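# 常见问题

塔鲁克德(Talukder)陶艺合用工作室,四月更新。问之前先翻一遍,翻完还是没有的,再写信来。

## 加入与费用

**会员费多少?**
每月 800 元,含拉坯机使用、一格架子和公用釉料。泥另算,按包买。烧成费也另算,按体积收,所以做大缸之前请先看看钱包。

**可以两个人合用一个会员吗?**
不可以。情侣不可以,双胞胎也不可以,这两种都有人试过。

**完全没学过,能直接来吗?**
先上入门课,一共 9 次。上完你会揉泥、找中心、拉一个不太歪的筒。找中心这件事有人两次就会,有人上到最后一次才会,学费是一样的。

**能暂停会员吗?**
一年可以停两个月,提前一周写信。停卡期间架子要清空。如果没清,我们会把它视为你对工作室的捐赠。

## 泥和釉

**可以带自己的泥吗?**
可以,但包装上要写明烧成温度。“朋友从老家后山挖的”不算温度。低温泥进了高温窑会化成一摊,化掉的是你的杯子,粘坏的是我们的棚板,棚板要赔。

**公用釉有哪些?**
透明、乳白、铁红、灰绿,还有一桶标签写着“Civora 蓝”的。最后这桶薄了发灰,厚了流淌,中间有一个很窄的区间非常好看。祝你找到。

**釉为什么烧出来和试片不一样?**
厚薄、泥色、窑位、降温快慢,都有关系。试片是小小一片,竖着烧的;你的碗不是。真想要一样的颜色,请用自己的泥做自己的试片,再和作品放在同一层。

**釉可以混着叠吗?**
可以,先在试片上叠。底部往上一指宽不要上釉,叠了两层以上的请留两指。这条我们写在墙上、写在釉桶盖上,现在又写在这里。

## 烧窑

**多久烧一次?**
素烧满窑就烧,一般每周一次。釉烧大约两周一次。Brostus 是那台大窑,脾气稳定;Pladero 是小窑,上层偏热,懂的人专门抢上层。

**我的东西什么时候能出来?**
窑温降到 70 度以下才开门。发信息催窑不会让它降得更快,我们有多年的观察可以支持这一点。

**炸坯了怎么办?**
多半是没干透,或者厚底里裹了气。炸了别人的作品不用赔,但请当面说一声对不起,带点吃的效果更好。

**我想要斑驳、像石头一样的表面,怎么做?**
问的人很多,答案很啰嗦。简单版:粗泥做坯,素烧后擦一层氧化铁,湿海绵抹掉一半,再薄薄点几处乳白和灰绿,不要涂匀。手勤快的人做这个反而吃亏,总忍不住要补。找参考时多看灰、白、褐怎样互相渗,少看别人的成品杯子。

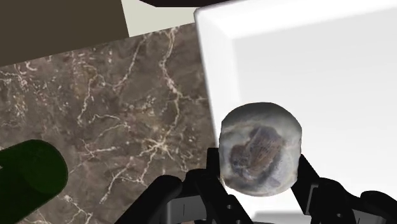 *石纹参考:顶部深灰,中间一片红褐,周围灰白。*

**这种表面能装吃的吗?**
外壁随意,内壁请上一层完整的透明釉。坑坑洼洼的内壁很有古意,洗起来也很有古意。

## 杂项

**石膏能进拉坯区吗?**
不能。一粒石膏混进回收泥里,要等烧完才肯露面,而且总是从杯口露。

**回收桶可以放什么?**
同一种泥的泥浆和碎坯。海绵、竹签、戒指请自己留着。

**作品放多久会被清掉?**
出窑后一个月。到期前会发一次提醒,只发一次。

**可以带孩子来吗?**
可以,每月有一个上午是亲子时段,要预约。其他时间请把孩子留在家里,架子的高度刚好和他们的好奇心平齐。

**找谁投诉?**
Rokeya Jayawardena,排窑和回信都归她管。附上作品照片和窑号会快一些。釉烧当晚她不看邮箱,请第二天下午再等回复。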